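Does keeping bread in the fridge make it go stale faster? A home test of a common claim

Food and Society module, Skarngate College
Project report, submitted in October

Why I chose this

My grandmother kept her loaf in the fridge. My flatmate says this ruins it. Both of them are completely certain, and when I asked either of them how they knew, I got the same answer, that everybody knows. I don't think that is good enough, so I picked it for my project.

The usual claim is that bread goes stale faster in the cold than on the worktop. Textbooks explain it through the starch, which slowly firms up again after baking and does so more quickly at fridge temperature. I have no quarrel with the chemistry. My doubt is about whether an ordinary person eating toast would notice, and whether "stale" means the same thing to everyone who says it.

What I did

I bought 12 white loaves from the same shop, the Lastora bakery by the bus station, on the same morning. Half went in the fridge and half stayed in a cupboard, all in their own bags with the tops twisted shut. Each evening I cut slices from both groups, let the cold ones come up to room temperature and asked people in my halls to say which was fresher. They were not told which was which. I carried on until the first mould appeared.

Altogether I collected 183 answers. That sounds like a lot, but many came from the same people on different evenings, and some of them clearly came for the butter. A person who has tasted the bread four times is not four people, and I have tried to remember that when reading my own numbers.
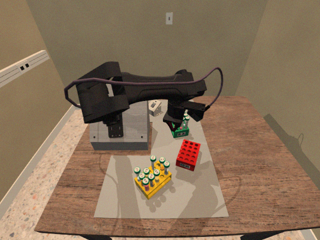

Valentin Mallet read my first draft and thought I had the question the wrong way round. He said most people don't throw bread away for being firm, they throw it away for being mouldy, so a test of freshness by taste was only ever going to settle half the argument. I have left the design as it was, as the tasting had already finished, but he is right and I come back to it below.

What I found

After the first night hardly anyone could tell the two apart. On the second evening I used a stricter version of the test with 49 answers, where people also had the choice of saying "no difference". Most of those who chose a side picked the cupboard bread as fresher. A good number said no difference, and several changed their minds while chewing.

Toasted, the gap more or less went away. I only did this on one evening, so I would not lean on it.

The cupboard bread went mouldy first, and the fridge bread was still clean when I stopped.

What I don't trust

The cupboard is next to the oven and gets warm — I did not measure how warm. I also cut all the slices myself and knew which loaf was which, and I may have given something away with my face. Ásgeirsdóttir's notes on home tasting, which we were given in class, say that the person serving shouldn't know either. I read that part too late.

I also tested one kind of bread. A sourdough or a rye might behave quite differently, and the online guides I looked at mostly don't say which bread they mean.

So my flatmate is probably right about soft white bread eaten untoasted in the first few days. My grandmother lived alone and had toast every morning, and a loaf lasted her over a week. I would not tell her to move it.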